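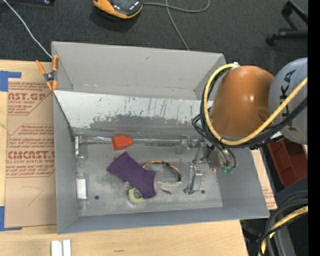

Step 4. Clean and repaint the sloped panel

1. Take everything out of the gray bin, bottles included, and set the bin on the table.
2. Wipe the panel and the floor of the bin with a damp cloth. Let both dry.
3. Sand the worn patch along the lower part of the panel with 220 grit or, failing that, 200. Feather the ragged edge.
4. Mask the two small round holes in the floor.
5. Apply two thin coats of white enamel. Scratches higher up can be left.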